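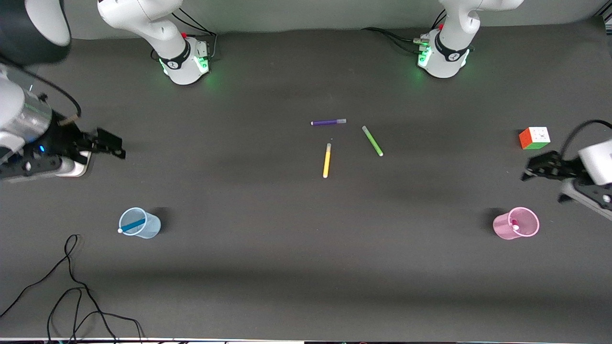
Why Is the Sea Salty?

If you have ever swallowed a mouthful of sea water by accident, you know how salty it tastes. River water does not taste like that, and neither does rain. But rivers and rain both end up in the sea. So where does the salt come from?

Most of it comes from rocks.

It starts with rain

Rain picks up a little carbon dioxide from the air as it falls. This makes the rain very slightly acidic, like a fizzy drink but much, much weaker. When rain lands on rocks, it slowly wears them away and carries off tiny bits called minerals. Some of these minerals are the stuff that salt is made from.

The minerals dissolve, so you can't see them. If you stir a spoonful of sugar into a glass of water, the sugar seems to vanish, but you can still taste it. Minerals in a river are the same, except there is so little in the water that you can't taste them at all.

Think of a small river like the Solska. It starts in the hills above Voravgate and runs down past the old mill at Ernham to the coast. All the way along, it picks up minerals from the ground. When it gets to the sea, it drops them off - and it has been doing this for thousands of years.

Salt from below

Rivers are not the only way salt gets into the sea. There are cracks in the sea floor where water seeps down and gets very hot. The hot water dissolves minerals from the rocks and then shoots back up. The places where it comes out are called hydrothermal vents. Volcanoes under the sea add minerals too.

Why doesn't the salt leave?

The sun warms the top of the sea and some of the water turns into a gas called water vapor. This is called evaporation. The vapor rises, cools and makes clouds, and the clouds make rain. The salt can't go with it. It stays behind in the sea.

Is the sea getting saltier?

Not by much. Sea animals use some of the minerals to make shells and bones. Others sink and become part of new rock on the bottom. The amount going in and the amount coming out are close to even.

Are all seas the same?

No. In a quart of ordinary sea water there are 2 tablespoons of salt, more or less. The Baltic Sea has a lot less, as many rivers run into it and the weather is cool. The Dead Sea, which is really a lake, is many times saltier than the ocean. It is so salty that people float in it very easily.

Try it yourself

You will need a cup of warm water, two spoonfuls of table salt, a spoon and a shallow dish.

Stir the salt into the water until you can't see it. Pour a thin layer into the dish and put it on a sunny windowsill. Leave it for a few days. When the water is gone, look for small white crystals. A magnifying glass will help you see their shape - many of them are little cubes.

Don't drink the salty water, and wash the dish when you have finished.

Words to know

Dissolve: to mix into a liquid so that you can't see it any more.
Evaporation: when a liquid turns into a gas.
Mineral: a natural solid found in rocks and soil.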